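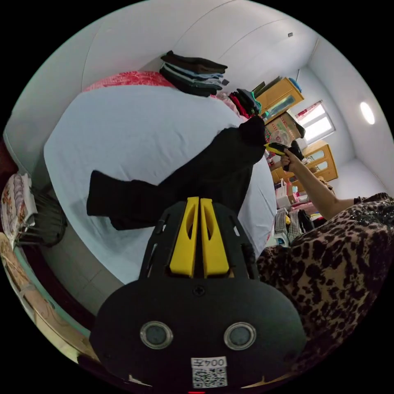
¿Cuánto tiempo pasa la ropa limpia sobre la cama antes de llegar al armario? En los hogares de Cistevcombe, alrededor de 48 horas.

Conviene detenerse un poco en esto – con cariño, que a todos nos ocurre –, pues la Figura 3 reúne escenas domésticas con prendas y telas.

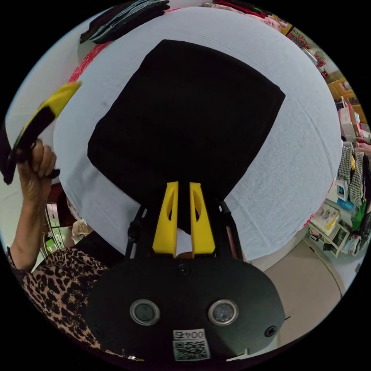
De los 23 hogares visitados en noviembre, 17 doblaban por la noche, casi siempre charlando o con la radio puesta.

Figura 3. Ropa y telas en casa.

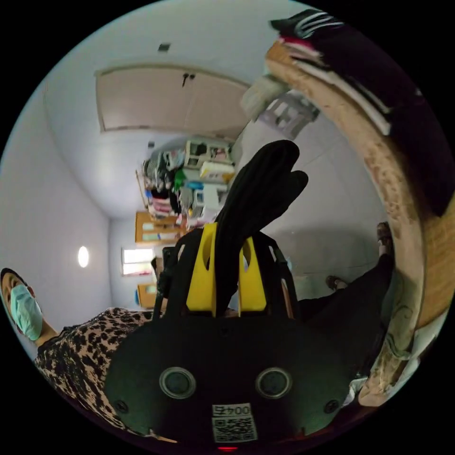 4.2. El reparto de la tarea

En dos hogares se doblaba siempre en pareja.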